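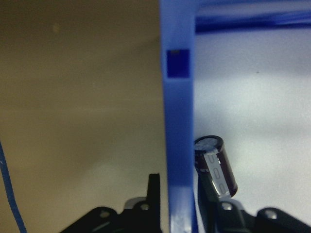 Khalil Saliba
2019-04-04

I moved to Pemorton last June and I want to write a little about learning to bake bread in a language that is not mine. A short thread.

1/ My first recipe said "fold the dough." I folded it like a shirt, one time, and put it in the oven. The bread was flat and very hard. My neighbor ate a piece and was too polite.

2/ Then I learned "proof." For me this word was only for lawyers. Also "score," which I knew from football.

3/ So I keep a small notebook. Left page, the English word. Right page, what my hands must do. Now it has 165 words.

4/ Two blue bins, side by side on brown paper.

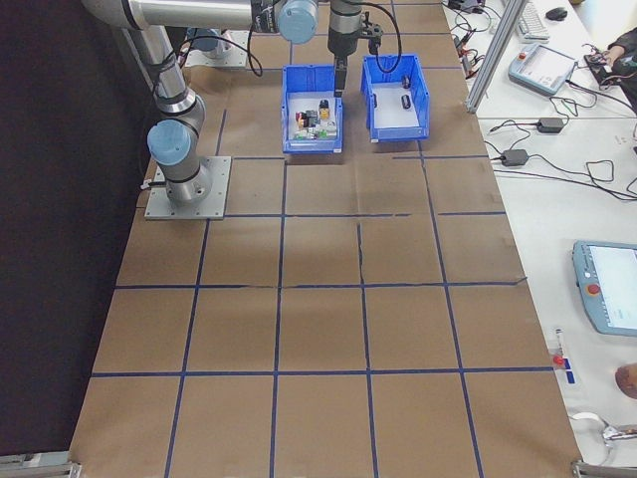

Blue bins on the taped squares, Pultgate

5/ Flour was another problem. In Pemorton I buy Bakke, and it drinks more water than the flour at home. I add 10 grams for each loaf and wait before I add again.

6/ On Sunday I made my first good rye. The crust was dark and the middle was soft. Same neighbor, and this time she asked for a second piece.

7/ If you have a baking word that confused you, please send it to me. I still have many empty pages.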